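Shared Workshop Robotics - Handout 3: Hand-held Grippers and Marker Cubes

June, byline: the Giltel workshop notes

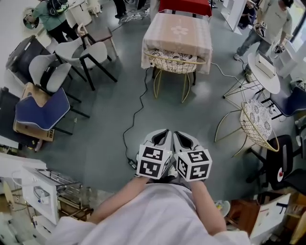
What we're building

Okay, so last time we got the printed shells fitted and I promised we'd get to the fun part. A pair of grippers, one for each hand, light gray shell on the outside, and a white cube with black-and-white square markers on each one. You hold them, you do a job with them, and a camera up at your head watches the cubes the whole time. Later the arm at the back of the shop (the Lanz, which some of you have already met) gets to learn from what you did. If you missed handout 2, go read the bit on printing first or half of this won't make sense!

The cubes

I've had more questions on the cubes than on everything else put together, so let's do them properly.

Every face has its own pattern, and the software knows which pattern belongs to which face of which cube. When it finds one it can work out where that cube is and how it's turned. It only needs one face, but two is a lot better - with a single face seen straight on, the angle can flip back and forth between two answers and your nice smooth path turns into a seismograph. So when you hold the pair out in front of you, tilt your wrists a little until you'd see two faces on each if you looked down.

Our cubes are 50 mm on a side. Please measure yours with calipers and type in the number you get, even if it's 49.8. I once spent an entire evening chasing a table that seemed to float, and it was a printer that ran small.

Leave a white border around every pattern. People trim it off to make the sticker fit and then nothing gets detected. Matte paper too, please. Glossy looks great and then the ceiling lights wipe out a whole face.

Left and right

They use different marker numbers, so they aren't interchangeable. Put a dab of paint inside the handle if you mix them up (I do, constantly). If your left and right paths come out swapped, check your hands before you go digging in the code.

Before you record

1. Stand still, hold both grippers side by side in front of you, and look down at them. Keep that for 3 seconds. We use it as the starting pose, and the gap between the two cubes gives us a check on scale.
2. Open and close each one all the way, left first.
3. Look at the floor where you plan to walk. Cables are the big one in our room, and you'll be watching your hands and not your feet.
4. Do the task at normal speed. Slower than normal is fine on your first go, but don't freeze between moves.
5. Finish with the same side by side pose.

If you're working near other people with grippers of their own, make sure your sets have different numbers. Two cubes with the same pattern in view and the tracker picks whichever it likes.

Reading your log

Open the file in Rolico and look at the detection column first. My own last run had 443 frames and the right cube dropped out in 133 of them, nearly all while I was reaching under a table with my palm turned down. That's a bad run, and I threw it out. Short gaps of a few frames get filled in okay. Long ones don't, and smoothing just hides the mess.

For next time

Bring one run of your own, any task you like, plus the calibration file from the Bratier camera mount. And charge your batteries the night before - we only have the one power strip on that side.

Recent handouts
Handout 2: Printing the shells and fitting the springs
Handout 1: Parts list and tools
Calibrating the Bratier mount
Rolico log format, short version

Giltel Workshop | Contact | Copyright Giltel Workshop | Back to top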